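Stellarley Evening Course: Everyday Packaging
Unit 7 notes: reading a snack wrapper

Welcome back! Tonight is my favorite unit, the one where we get to spread snacks on a striped cloth and look hard at them. Start with the seals. A zigzag edge gives your fingers a place to begin a tear, and once you notice it you'll see it everywhere.
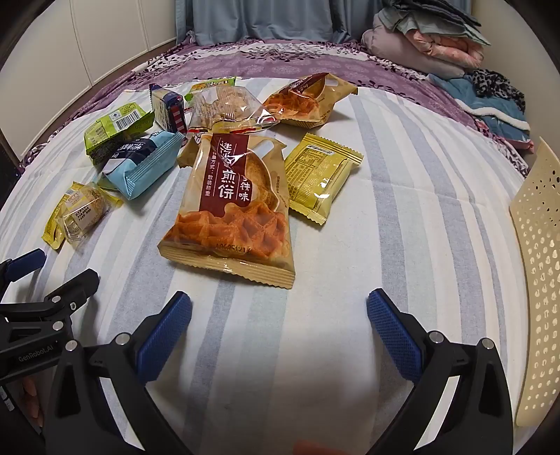

Fig. 1. Waffle package with maroon panel and stamped code on the lower edge.

Next, find the words 散装称重 on the front. They mean "sold loose, by weight," so a shop can let you mix flavors in one bag (a great way to shop!). Write down any stamped code you can read, even part of it.
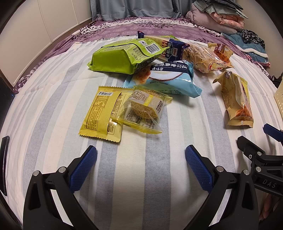 Womus Course Notes, p. 251

Now compare films. The cookies with dark pieces show through a clear bag, while the light-blue packet relies on a printed halved coconut. Which would you pick up first, and why? Bring 200 words on it next time, plus one wrapper from home.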